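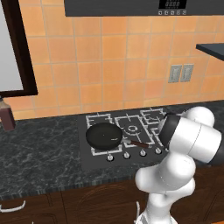
Bellamy, a test shop that compares grippers, arms and controllers for commercial kitchen builders, today released results from its first controller trial run entirely in simulation, and the company is asking buyers to read them with some doubt. The trial put two motion controllers, Vullik and Dultance, through the same set of cooktop jobs in a rendered kitchen called Skultholm. The jobs sound easy. They are less easy with a frying pan on the left burner and its long brown handle reaching across the front of the middle one, right over toward the side where the arm is mounted. A controller has to decide early whether to come at that handle from above or from the front, where the knobs are, and the two products did not decide the same way.

Each controller was given 300 attempts at moving the pan to another burner. Vullik finished 262 of them. Dultance finished 40 fewer. Both vendors had asked Bellamy to publish a single success score. Bellamy declined, and is releasing the full log of 2,602 recorded faults and warnings instead, including the ones that did not stop an attempt.

The gap between the two looks large. Bellamy does not think it would stay that large on a real counter. Friction between a pan and a grate is a setting in Skultholm, and a small change to that setting during setup moved both scores by more than the company was comfortable with. The simulated pan also never carries food, grease or water. Neither controller was tested with a person standing nearby.

"A simulated kitchen is a cheap place to find out what a controller gets wrong," the company said in a statement. "We would not buy an arm on the strength of one, and we don't think our customers should either."

Bellamy also noted that Vullik's better score came with slower planning, and that Dultance recovered more often after a poor first grasp. Buyers who care about one of those more than the other may rank the products differently.

A second round on hardware is planned for December. It will use the same jobs and the same scoring sheet. Bellamy has not yet settled on a gripper for that round and will publish the choice before testing starts.

Reader comments

gridlock_dan: So the vendor with the slower planner wins when there's no time limit. Shocking.

pm_kitchens: Was there a time limit? I read it twice and can't find one.

torque42: Glad they put the fault log out. Would like to see the friction values too.

Newsroom > Press Releases > Controller Trials

Contact Bellamy Press Office | © 2024 Bellamy. All rights reserved. | Back to top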